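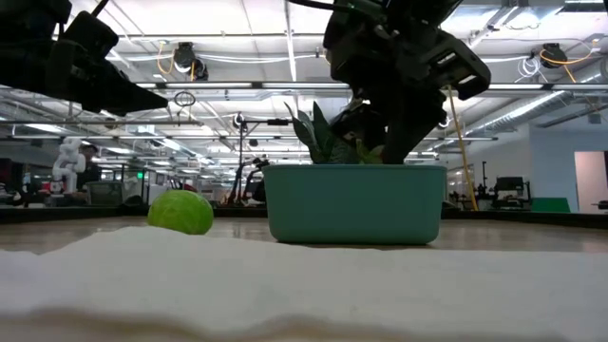

Keeping vegetables in a tub on the table

In my kitchen in Okbridge the refrigerator is small, and the vegetable drawer is even smaller. For many years I pushed everything in there and the greens came out flat and sad. Now I sort the vegetables on the table first, with one plastic tub, and I want to share how I do it.

The tub

Take one with smooth sides and rounded corners. Sand and little pieces of leaf stay in square corners and you need a brush to get them out. Mine I bought at the Ciobanu shop for 2 dollars. A shallow one is better than a deep one for sorting, you see what you have. For tall bunches you want something with more height, so the stems stand and the leaves can look out over the rim.

Leafy greens

Open the rubber band as soon as you come home. It presses the stems and they go brown exactly there. Take away yellow leaves. Then lay a dry kitchen towel in the bottom of the tub, put the greens in with stems down, and cover them with a second towel, a little damp. They go in the refrigerator like this. I do not wash them before — only on the day when I cook them.

Cabbage

A whole cabbage does not need the tub. Leave the outer leaves on, also if they are ugly, and put it on the lowest shelf. After you cut it, wrap the cut side tight and use this half first. My neighbor Renata Jakubowski rubs the cut with lemon, but I tried it in November and I saw no difference.

Fruit

Keep apples and bananas away from the greens. They make leaves yellow faster. Fruit can have its own bowl, and a pineapple is happy on the counter for a day or two until you cut it.
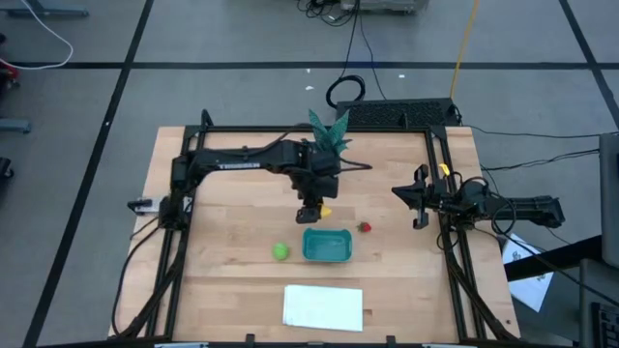 A shallow teal tub near the middle of a butcher-block top.

The table

If your top is wood, like butcher block, put the tub on it dry. Wipe the bottom of the tub each time, water under it makes a dark ring in the wood. Old rings I sand very lightly along the strips and then I rub in mineral oil, leave it for 30 minutes and wipe off the rest. A second thin coat the next day is good.

Washing the tub

Warm water and dish soap is enough. For smell, one spoon of baking soda, fill with water and leave it overnight. Dry it upside down on a towel, with one side lifted on a spoon so the air goes in.

Elsa Valtonen wrote to me to ask if a metal tub is also fine. Yes, but put a cloth under it, it can scratch the wood.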